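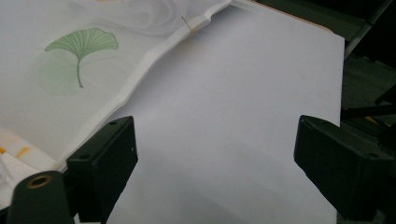

Home Reviews Authors Contact

Mandon, the new novel by Liv Lundgren, runs to 561 pages and follows a family of sailmakers. The first 129 are slow. After that I read it quickly.
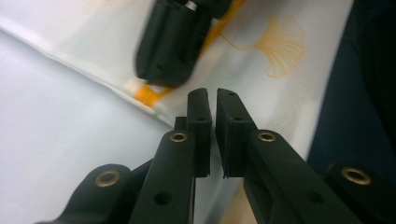
Lundgren is best on workshop detail. She spends five pages on eyelets, brass ones like the two set just below the black pads, and I didn't skip any of it. The last part, set in December, feels rushed.

Recent reviews
Votik
Letters from Jirkudia

© Myklebust Book Pages | Back to top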